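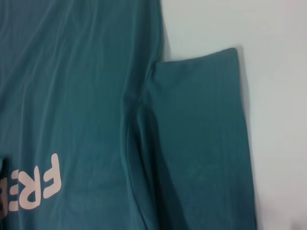

Logged by Natsumi Arai, Customer Support, Pritton Garment Printing
Last updated 03/06/2025

Support > Online Shop > Orders and Payments > Resolved Tickets

Search resolved tickets Go Advanced search

Subject: Discount code accepted at basket but removed at payment
Customer: Fendberg Choral Society
Status: Resolved

Summary of the report

The customer wished to place a group order for printed long-sleeved shirts using the discount code issued to returning societies. The code was accepted on the basket page and the lower total was shown. When the customer moved to the payment page, the full price was charged again and the code field was blank. No error message was given. The customer tried the order in two different browsers with the same result and did not complete payment.

Initial checks

The code was confirmed as valid and had not reached its expiry date. The customer's account was confirmed as belonging to the returning societies group. The basket was above the minimum quantity required for the discount. A test order placed by Support from a staff account, using the same code and the same items, went through at the reduced price. The fault could therefore not be repeated at this stage and the customer was asked for further details.

Customer reply

The customer stated that the order was to be sent to two addresses, as part of the choir rehearses in Dirkov. The split delivery option had been chosen before payment. The customer also asked whether the order could be held at the quoted price while the matter was looked into. Support agreed to this and placed a price hold on the basket.

Second test

Support repeated the test order with split delivery selected. The code was removed on the payment page, as reported. With a single address, it was kept. The same result was found with 3 other codes, which ruled out a fault in the code itself. The ticket was passed to Imai, our payment systems supplier, with copies of the basket records.

Reply from supplier

Imai confirmed that an order with more than one address is divided into separate parcels before payment. Each parcel was then being checked against the minimum quantity on its own. In this case the full order was for 100 shirts, of which 24 were to go to the second address. The smaller parcel fell below the minimum and the code was dropped from the whole order – including the larger parcel, which did qualify. The rule had been in place since a change made in November and had not been noticed, as few customers use split delivery together with a code.

Action taken

1. The minimum quantity is now checked against the full basket before it is divided.
2. A message is now shown on the payment page whenever a code is removed, giving the cause.
3. The customer's basket was reloaded at the held price and a new payment link was sent.

Support placed further test orders with one and two addresses following the change. The discount was kept in each case. The customer has since confirmed that payment was taken at the correct amount and that both delivery addresses appear on the receipt.

Notes for staff

Price holds may be given for up to 24 hours without approval. Longer holds – including the one on this ticket – must be approved by the duty manager and noted on the customer's account. Customers who report a missing discount on an earlier split order should be asked for the order number, and the ticket should be marked for the Accounts team. Refunds are to be made to the original payment card only.

0 comments 2 shares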